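Tendach Youth FC opens registration for the autumn season

Monday, August 13, 2018

Tendach Youth FC is happy to announce that registration is now open for all age groups, from Under 7 to Under 16. The club has 94 players signed up already and can take up to 300 this season, on the two grass fields at Plikcombe and on the small covered field behind the swimming pool.

The biggest change this year is the new girls' section. Until now the girls of the club played in mixed teams up to Under 11, and after this age many of them had to look for another club or stopped playing. From this autumn there will be an Under 13 and an Under 15 girls' team, both coached by Serpil Kaplan, who played nine seasons as a midfielder before she took her coaching license.

"I have wanted to do this for a long time," said Serpil Kaplan. "Last spring I had girls of 12 years asking me every week where they will play next year, and I could not give them an answer. Now I can. We train two times in the week, and every girl who comes to training will get minutes on the field."
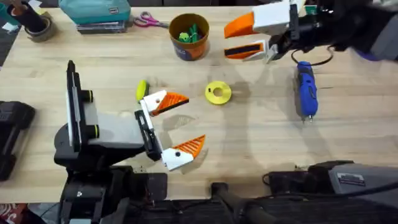

The Under 9 and Under 10 boys stay with Sinan Gökçe. The Under 14 team, which lost the cup final on penalties in May, will have a new coach, Andor Dudás. He comes from Kozan Rovers, where he was working with the goalkeepers.

The season fee is 100 pounds for the first child and 60 pounds for each brother or sister. In this price is included the match shirt, the shorts and the insurance. The club's sponsor, Gindeo, pays for the buses to all away games for the second year.

"We know that the fee is not small for every family," said the club chairman, Ifor Kneath. "Please come and speak with us. We have never sent a child home for this reason, and we will not begin now."

Training starts in the first week of September, and the first league matches are played in October. Players who are new to the club can join two free training sessions before they register. They should bring shin guards and a water bottle.

Registration forms are available at the clubhouse in Plikcombe on weekdays from 5 p.m. to 7 p.m. Press questions can be sent to Tarık Tuncer, press officer, Tendach Youth FC.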